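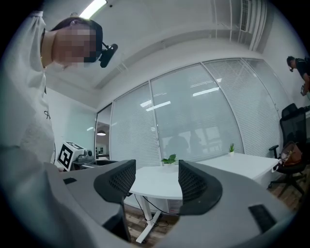

Can a machine take over desk clearing and plant care in a small office yet?

Posted September 9, 2020 in Automation > Service and Household

We have one open room with white tables, an office chair per table, wood-grain floor and a small potted plant on most of the tables. Every evening the same chores come up: move the plant, wipe the table, put the plant back, pick up whatever was left on the surface, push the chair in, sweep. It takes 40 minutes when one person does it properly.

I am trying to find out which of these steps a machine could do today without a person standing next to it. I don't need it fast. It has all night. I have a background in packaging lines, so I know fixed automation reasonably well, but everything on a line arrives in the same place facing the same way. A plant does not. Leaves hang over the rim, the pot may be near the table edge, and someone may have run a cable down to the floor exactly where the base would want to drive.

Specific points:
Can a two-finger gripper lift a small pot by the body without crushing foliage?
Is soft or compliant fingertip material enough, or do I need force sensing?
Does anyone run this unattended?

Budget is open for now. I would like answers from people who have tried it.

skiretti_bench
The pot is the easy part. A small rigid pot with a slight taper is close to an ideal object for a parallel gripper with compliant fingers. We tested this in April with fin-type fingers on a Durnance arm bolted to a bench. With the pot inside a marked square, 195 attempts gave 27 failures. Almost all of the failures were one of two types. Either the finger came down on a leaf and trapped it against the rim, or the grasp was too high and the pot rotated as it left the table.

Force sensing helped less than I expected. What helped was approaching from the side at a low height, with the palm level, and closing slowly. A top-down approach is what most planners pick by default, and for a plant it is the wrong one, as the leaves are in the way. If your pots stand on saucers, glue them or remove them. The fingers lift the pot and leave the saucer, and then the return placement is off by the height of the saucer.

Spiky plants are worse than leafy ones for the vision side. The depth data around thin leaves is full of holes, so the segmentation either merges the leaves with the background or cuts them off. White pot on white table is also poor. We put a band of dark tape around each pot and the detection problem mostly went away.

Wiping is a different matter. A flat table with nothing on it can be wiped by an arm using a simple raster path and a compliant pad. Round-ended tables need the path clipped to the outline or the pad drops over the edge and catches on the way back. We lost a pad holder that way.

Unattended: no. We ran it with a person within reach of the stop button the whole time. I would not leave it overnight with water in the pots and electrical equipment under the table.

level_two_ccori
just get a robot vacuum for the floor and do the rest by hand. mine handles wood floors fine but eats cables, so tie them up first. not sure why you would want an arm for a plant, it weighs nothing

gronitz_maint
I agree with most of the first reply, but the hard part of your list is the step you wrote as "pick up whatever was left on the surface." A plant is a known object. "Whatever" is an open set. Bags on chairs, cups with liquid in them, loose paper, a phone. Even when the grasp succeeds, the machine has to know where the thing goes, and your staff probably do not agree on that themselves.

Chairs are also underrated. A mesh chair on a five-star wheeled base looks easy to push. In practice the casters trail in whatever direction they were last rolled, so the first part of the push sends the chair sideways. Mesh also reads badly on many depth sensors. We tried it at Gronitz with a mobile base and a padded bumper, and got the chair under the table on 63 percent of runs. The rest ended with it against a table leg.

Glass partitions are a separate problem for navigation. Lowered blinds help, but only if they stay down and closed. Ours were raised for cleaning once and the base mapped a room that did not exist. Draw keep-out zones by hand and do not trust the automatic map.

If I had to split your list today:

Sweeping: yes, unattended, with cables lifted.
Wiping clear tables: yes, supervised, if you accept one arm per table or a slow mobile unit.
Moving the plant and returning it: supervised, with marked positions.
Pushing chairs in: not reliably.
Clearing unknown objects: no.

One thing worth looking at is teaching by demonstration with a hand-held gripper. A person does the chore with the same fingers the arm would use, and the recordings train the controller. It cuts down on programming time — the grasp height and the side approach come from the operator — but you need a lot of repetitions, and they need to cover bad pot positions as well as good ones. Our first set had every pot in the middle of the table. The controller was useless near the edges.

skiretti_bench
Seconding the point about edges. Also vary the direction the leaves face. Ours all faced the window when we recorded, and we had to redo the set after someone turned the pots.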